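Notes for the dubbing talk - Wednesday group, film club back room

OK, so start with the ticket story. I saw Tirnico twice in April, once in the original language and once dubbed, and I came out with two different opinions of the same lead actor! Ask who's had that happen. Wait for hands.

Then the numbers. Our club's online poll got 1,239 votes, and more than 400 of those people had only ever seen the dub. (Pause here, I rushed it last time.)

Play the courtroom clip, both versions. It's 2 minutes, so don't talk over it. The dubbed voice is lower and a lot angrier, and the joke about the uncle is gone completely.

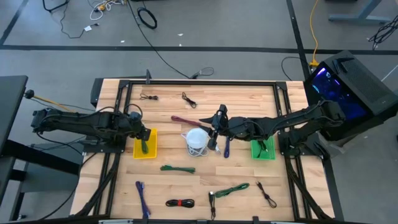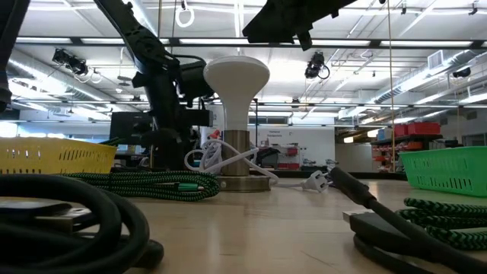 Next bit is the reviews. Critics hated the last fight, and I did too - it goes on for 10 minutes and the villain gets up four times. But nearly every review I read still liked the lead. Read out Nerys Pritchard's line about him "carrying the film home on his back."

If there's time, mention MacAulay, the sequel, which I think is better and which hardly anyone went to see. Skip the songs unless somebody asks. If they do ask, the train one is my favorite and I'll happily go on about it.

Questions, then lights up. Remember to get the disc back out of the player.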